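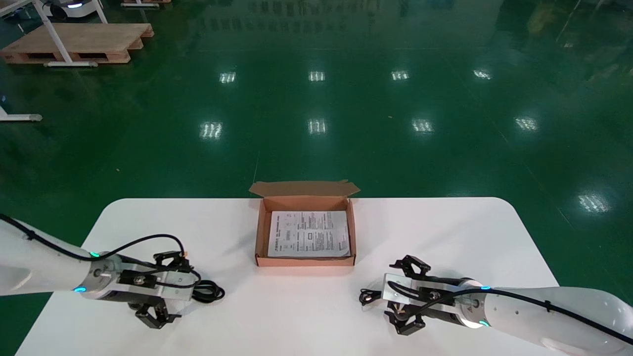

Recording the leaflet-in-box task

Sep 23, 2021

The target for this task was 300 usable episodes. We have 43 so far, all recorded by Laiba Ansari and me over two sessions. An episode covers both arms, the head camera and the gripper positions, logged at 30 Hz.

The leaflet is the awkward part. It nearly fills the floor of the mailer, so there is little cardboard showing on any side for the fingers to work against. If one edge sits higher than the other, we go in from that side. I had been flattening the paper before every take, and Laiba pointed out that the policy would then never see a raised edge. The paper is now left as it lands.

We dropped 4 episodes for late timestamps on the right arm. Failed grasps are kept if the operator recovers, and tagged "retry" in the Drimell log.

Box position is shifted by hand between takes, within reach of both grippers. Closing the lid flap will be a separate task, probably in February.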